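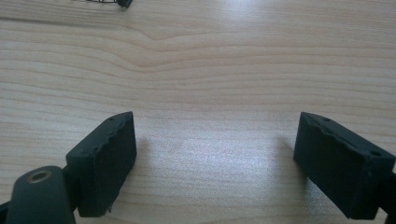
Tabletop, June. Pale wood, fine grain, glare in the middle.

Workshop notebook, the light table by the window wall

Continuing from my notes about the finish. I wrote last time that I would decide between oil and the Plinum satin, and I did not decide, so I begin with what I know about the surface now.

The grain is running along the length, thin lines a little darker than the rest, and mostly they are straight. In one place they go up in a soft hump, like water that goes around a stone, and under the hump they are still a bit wavy before they become straight again. Washington Magalhães calls this place "the hill". I will use the same name here so we do not confuse each other when we say where a mark is.

I still don't know if the top is solid or veneer. The label under the table says only Zorska and a number which is half gone. I looked at the edge with the small lamp, but the edge has a strip glued on it, so the edge tells me nothing. If it is veneer we cannot sand it like the bench tops, and for this reason I write it in big letters on the tape under the table: NO MACHINE SANDING. Please leave the tape.

The shine. From my chair the table looks matte, from the other side it looks almost silver where the light falls. I measured nothing, I only walked around it at 9 in the morning and again after lunch. In the morning the bright area hides the grain and it is difficult to judge anything there. After lunch the light is higher and softer and the lines come back. So all checking of the surface should be done after lunch, with the ceiling lamps off. I made this mistake already in the spring, when I thought I had found a worn area and it was only the window.

Test pieces. I cut 3 strips from the leftover board that came with the table (it was in the rack behind the Ren cabinet, with the legs of the old stool). The board has the same color as the top but its grain is more quiet, no hill. I treated them like this:

Strip A — nothing, only wiped with a damp cloth and dried.
Strip B — oil, one thin coat, rest wiped away after 5 minutes.
Strip C — Plinum satin, one coat with the foam brush.

Next day, strip A is the same as before, maybe the fibers stand up a little when I pass the finger against them. Strip B became more yellow than I wanted. It is a nice color for a kitchen, but next to the white shelves it looks old. Strip C kept the pale color but I left two brush lines in it, my fault, I went back over it when it was already getting sticky. I will repeat C with less on the brush.

Washington prefers B. His argument is that oil can be repaired in one spot, and with satin you must do all the top again. This is true and I have no good answer for it. My argument is the glare: I think a satin coat will not make it worse, and oil maybe will make it a little darker and so calmer to look at, which is again an argument for him. We agreed to wait for the second C strip.

Cleaning until then. Water with one drop of the dish soap, cloth well squeezed, always along the grain. No Pukadia spray on this table. I know it is standing on the shelf right there, but on the leftover board it made a dull ring and I could not remove it with anything. The board with the ring is in the drawer with the strips, for everyone who wants to see.

Hot cups go on the cork. The cork mats are in the second drawer, not with the cups, I don't know who moved them but I find the second drawer better and we can keep it so.

One more thing, the level. I put the long level across the table and then along it. Across is good. Along, the window end was low by the thickness of a folded paper. I turned the foot on that side until the bubble was in the middle and now the table also stopped the small knocking sound when somebody leans on it. If the knocking comes back, look at this foot first, the thread inside is loose and I put only tape around it.

To do:
- second strip C, less on the brush, no going back over it
- ask at the counter if they have the matte from Plinum in the small can
- buy foam brushes, the last good one is finished
- scratch test with a key on A, B and both C strips, the same hand for all of them
- proper thread insert for the foot on the window side
- write 27 on the lid of the new oil can (shelf number), now it says nothing

Strips are drying on the upper rack. Please do not touch C before tomorrow lunch.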